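search notebook entries Search

November, packing bench, morning into afternoon

Well, the new mailers finally came in and I've spent a very contented morning folding cardboard, so I'll write this up before I forget which fold gave me grief. Folke Hellström wanted notes on whether the Nesus one-piece mailer could take over from the old Dokix cartons for the seed tins, and I'd like him to be able to read this without having to ring me up (though he's welcome to, the kettle is usually on).

We've got 300 flats to play with before anyone has to commit to the order of 500. They come flat in bundles with a paper band, and the band leaves a slight bow in the outer ones. Store them lying down, please, Johannes, with a board on top.

The fold itself: run a thumbnail along every crease first, even the ones you think you won't need. Then the side walls up, corner tabs tucked in behind the front panel, and the front wall over last. I did my first few the other way round and the tabs kept springing out again. Cold cardboard is worse. The bundle I'd left by the roller door was noticeably stiffer than the one I'd had near the heater, and I got a small tear at one of the corner slits that I blame entirely on my own impatience.

The dust flaps on the lid want to be bent inward past where they'll sit, then let go, so they relax into about the right spot. The tuck-in flap at the front is snug, which I like. The Nkosi ones we tried last winter popped open if you looked at them.

Colour is the plain brown, no print. I'd thought of asking for a lighter liner but it's a cost for something people throw in the recycling, and the Brornuso labels stick to the brown perfectly well.

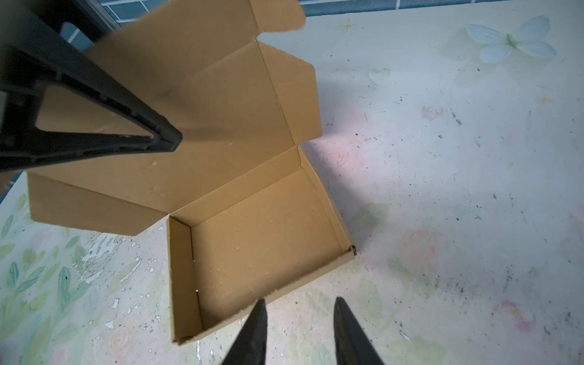
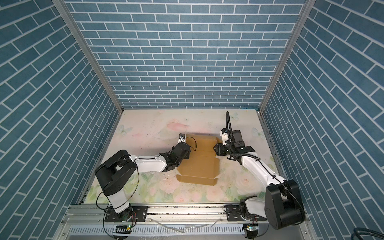
Cardboard on the rose-and-butterfly top in the second one, which could do with a wipe along the front edge.
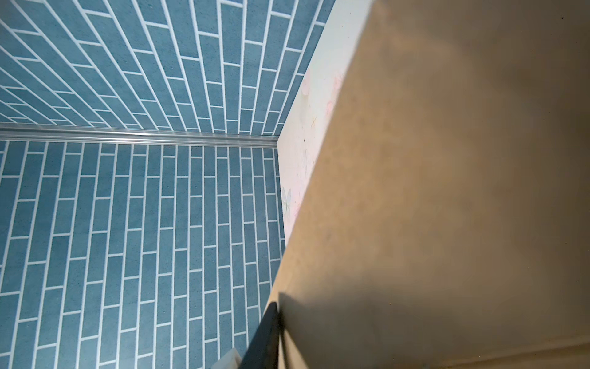

Johannes asked at lunch: do we still need tape on these if the front flap tucks in?

For anything posted, one short strip across the front, centred over the tuck. For boxes handed over the counter, leave the tape off and let people open and close them as they please. Tape goes in the second drawer with the 12 mm cutter blades.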